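Hillotard 558 Tabletop Photo Station
Section 7: Setting Up the Surface, Backdrop and Lights 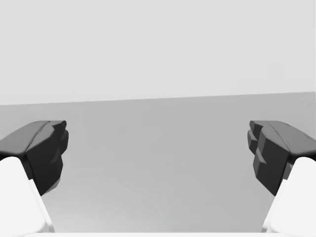 The station is delivered with two sheets, one for the work surface and one for the backdrop. Both must be fitted before the lights are aimed, as the reading taken in 7.4 depends on them. The sheets may be the same color or close neighbors. A pale gray surface under a very light gray backdrop, as in the illustration, gives a soft, clean line where the two meet and is suitable for most catalog work. White on white requires more light on the backdrop. Dark sheets are sold separately and are covered in the Heris accessory leaflet.

7.1 Before you start

Place the base on a firm table away from direct sunlight. Daylight from a window changes during a session and will cause a color shift between the first and last pictures. If the window cannot be covered, work in the evening.

Leave the lamps unplugged until step 5 of 7.3.

CAUTION: The rear posts are under spring tension. Keep your face clear when releasing the post locks.

7.2 Fitting the sheets

1. Release both post locks and let the posts rise to their full height.
2. Slide the top rail onto the posts with the Hillotard name facing the rear.
3. Unroll the backdrop sheet and leave it flat for one hour. A sheet fitted straight from the tube will curl at the lower corners.
4. Hang the backdrop from the top rail. Press the sheet into the groove from the center outward.
5. Lay the surface sheet on the base, matte side up. The shiny side is coated for wiping and will show lamp reflections.
6. Push the surface sheet back until it touches the backdrop.
7. Fit the 6 clamps supplied. Use two on the top rail, two on the rear of the base and two on the front.

Note: Do not overtighten the front clamps. They leave dents that cannot be pressed out.

Note: If the far edge of the surface looks tilted through the viewfinder, level the camera first. Adjust the base feet only if the tilt remains.

7.3 Positioning the lamps

1. Mount one lamp on each side arm. The arms are not interchangeable – the left arm is marked with a notch near the hinge.
2. Turn each lamp to face the middle of the surface.
3. Raise both lamps until they are level with the top of the tallest item you intend to photograph.
4. Attach the diffusers. The cloth should be smooth, with the seam at the bottom.
5. Plug the lamps into the Nguyen power block, then plug the block into the wall outlet. Do not connect the lamps directly to the outlet.
6. Switch on and allow the lamps to warm up for ten minutes.

WARNING: The lamp housings become hot in use. Let them cool completely before moving an arm or removing a diffuser.

7.4 Setting the light level

The dial on the power block runs from 0 to 99. The setting is kept in memory when the block is switched off but is lost if the block is unplugged.

1. Turn the dial fully down, then up to 50.
2. Set the camera to manual exposure and to a fixed white balance. Automatic settings will correct each picture differently.
3. Take a test picture of the surface and backdrop.
4. Check the picture on a computer screen. The display on the camera is not accurate enough for this step.
5. If the backdrop is blotchy, move both lamps back by one stop on the arm and repeat.
6. If the surface shows a bright patch on one side, turn the lamp on that side slightly outward.
7. Write down the dial setting and the arm positions.

Faint streaks on the surface sheet are usually caused by cleaning residue. Wipe with a damp lint-free cloth and dry before repeating the test. Streaks that remain after cleaning may be wear, in which case turn the sheet end for end or replace it.

7.5 Storing a setup

Up to four light levels can be stored on the power block. Hold the button for the chosen memory until the indicator blinks, then release. Arm positions are not stored. The Uvasa arm gauge (optional) clips to the hinge and allows the same angle to be found again.

7.6 Taking the station down

1. Switch off and unplug. Wait for the housings to cool.
2. Remove the diffusers and fold them along the seam.
3. Remove the clamps, front pair first.
4. Roll each sheet with the matte side outward and return it to its own tube.
5. Lift off the top rail. Push each post down until the lock clicks – do not force a post that stops short of the click. Raise it again and check the channel for grit.

Store the tubes upright. Sheets stored flat under other items will take a crease and must be replaced. For replacement part numbers, see Section 9.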